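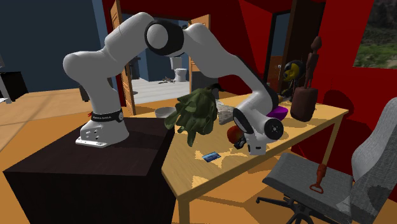
Week 5: Buying Furniture Without Getting Burned

Flisten Adult Learning > Home Economics > Handouts

March – posted by your instructor

Last week was all budgets, so I figured we'd spend this one on something you can kick the legs of. I've bought a lot of bad tables in my life (the worst one came from a yard sale and leaned so hard that peas rolled off the plate!) and I'd love for you to skip that stage.

Start with where it's going. Measure the room, then the doorway, then the stairs. My sofa from Zisia fit the living room beautifully and spent its first night on the porch. Write the numbers on a card and keep it in your wallet.

Next, the wood. Solid wood can be sanded and refinished more or less forever. Veneer is a thin layer over something cheaper, and plenty of it is perfectly good – just go easy with the sandpaper. Look at the edge of the top: if the grain on the surface carries on over the end, you've probably got solid wood.

Then give it a push. Put both hands on a corner and rock it. A loose screw is a 15-minute fix, but a cracked joint means glue, clamps and a free weekend.

Now money. Say a table is $200 new at Turkia and you find one secondhand for $111. Sounds great, but add the van rental and a can of finish before you decide. We'll work through this one in class, so bring a calculator or your phone.

For next time, pick one piece at home and read pages 5 to 15 of the Alemayehu packet. Jot down what your piece is made of, how it's joined and what you'd pay for it today. Guesses are fine, I'll be guessing too!

Flisten Adult Learning | Contact the office | Back to top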